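Home Features Workplace Archive
Search this site Enter keyword Go

Shared hands at Edby

The automation programme at Edby entered its second year in January. Romow, which manages the site, had undertaken that no post would be lost, and none has been. What has altered is the content of the working day. Staff who formerly packed by hand now spend much of each shift guiding a hand-held gripper, so that the handling of everyday goods may be recorded and later taught to machines. A bottle is held upright between the two fingers, close to the open cabinet. 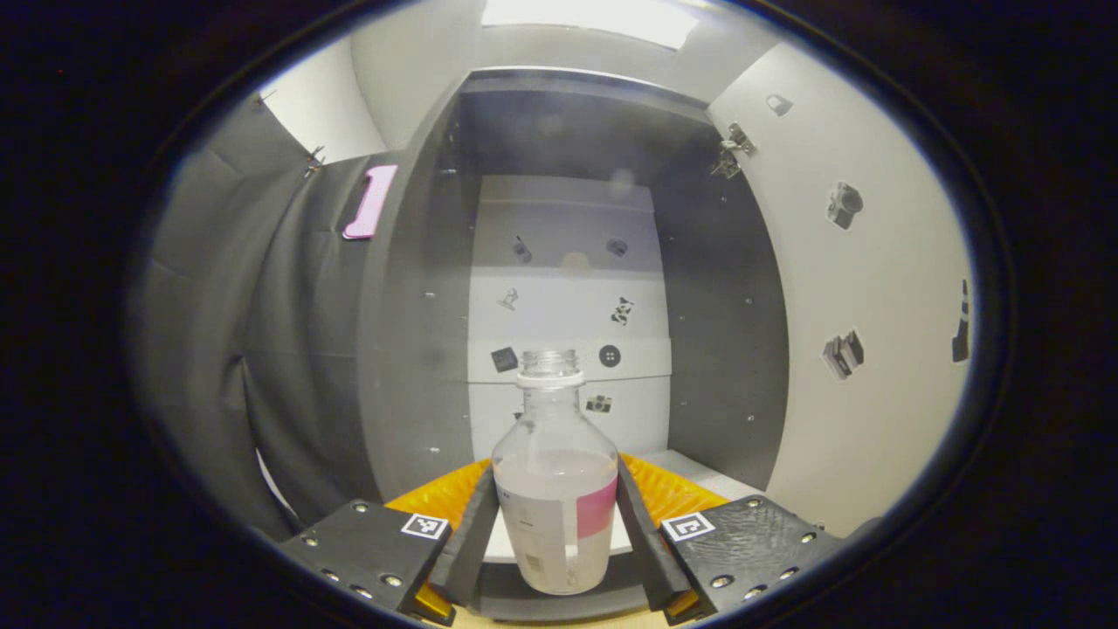
Training and rest

Each of the 42 staff received instruction before taking up the tool. Sessions at the table are limited to 30 minutes, a rule requested by the employees themselves.

Soft items are considered the harder test, and experienced packers are often asked to advise on them. 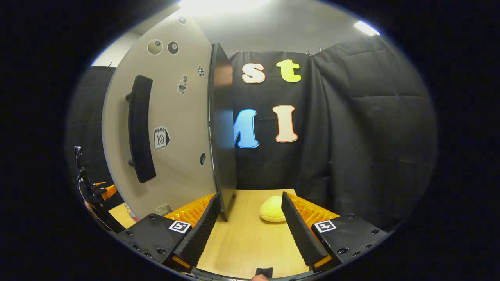
Their advice now carries a pay supplement, agreed with Romow in the autumn. A similar arrangement is under discussion at Bikia.

Contact the editor | © Ursu December 2025 | Back to top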